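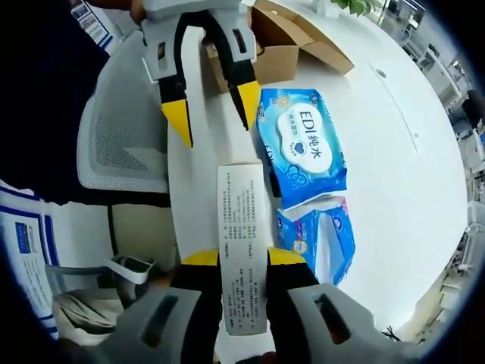
Chapter 11

Two Hands, One Box: Planning and Timing for Bimanual Packing

By the end of this chapter you should be able to:

Describe a packing job as a set of states and the events that move between them.
Explain why two arms need a shared clock.
Write a simple guard that stops one arm from closing before the other is ready.
Read a log from a failed placement and say which layer of the software was at fault.

Chapter 10 dealt with a single arm moving a single object from one known place to another. Most of the trouble there was geometric. The planner needed a path, the path had to clear the table, and the gripper had to arrive at the right angle. Once those were solved, the job ran the same way each time.

Packing a box is a harder programming problem. The goods differ in size and stiffness. A carton keeps its shape when it is squeezed, and a soft pack does not. The space left in the box changes with each item placed, so a plan made at the start is out of date after the first move. Two grippers also share the space over the box, and each is an obstacle to the other.

The software in this chapter is organised in three layers. The task layer decides what happens next: which item, which gripper, which part of the box. The motion layer turns that decision into paths for both arms. The control layer runs the paths at a fixed rate and watches for contact. We will use the Calano planner for the motion layer in all worked problems, with the Lidura message library carrying data between layers. Students using another planner can follow along by changing the calls listed in Appendix B.

11.1 Learning the order of moves

In earlier chapters the task layer was written by hand. For packing, it is often trained from recorded work. People carry out the job with hand-held grippers, each with its own camera, and the recordings are cut into segments such as approach, grasp, carry, place and release. Mohsin Niazi, who wrote the segmenting tool supplied with this book, set its default window at 22 samples. A shorter window splits one grasp into several. A longer one joins the release to the next approach, and the model then learns to drift away from the box with its fingers half closed.

Look closely at the boundary between place and release. When an item has to be tucked against another one, both grippers may be on or near it at once, and a label that says only "place" hides what each hand is doing. The tool therefore stores one label for each gripper at every time step.
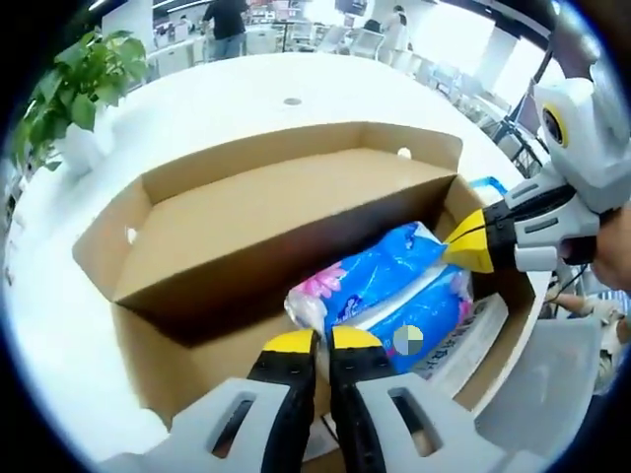 Why do the two grippers need a shared clock?

Each camera and each set of joint readings is stamped by its own device, and those clocks drift apart. If the left stream is 70 milliseconds behind the right, the model sees one gripper let go before the other has taken hold, and it will learn to drop things. A shared clock, or a correction worked out from a common signal at the start of each recording, keeps the two streams in step.

11.2 The handover guard

A guard is a condition that must be true before a state can change. The handover guard used in this chapter has two parts. The receiving gripper must report a closing force above its threshold, and it must have done so for 20 control cycles in a row. Only then may the giving gripper open.

The second part matters more than it looks. Force readings are noisy, and a single high value can come from a finger brushing the item on its way past. In the Pevex exercise at the end of the chapter you will remove the cycle count and run the same log again – save both outputs, as you will need to compare them in Chapter 12.

A guard can also wait forever. If the receiving gripper misses the item, its force never rises and the giving gripper holds on until someone stops the program. Every guard should have a timeout and a state to go to when the timeout is reached. In our code that state is called HOLD_AND_REPLAN. It keeps the current grasp, backs the empty gripper away and asks the motion layer for a new approach.

Before going on, open the Bangash log in the chapter folder and find the first entry marked HOLD_AND_REPLAN. Write down the force reading for each gripper at that point. We will start from those two values in Section 11.3.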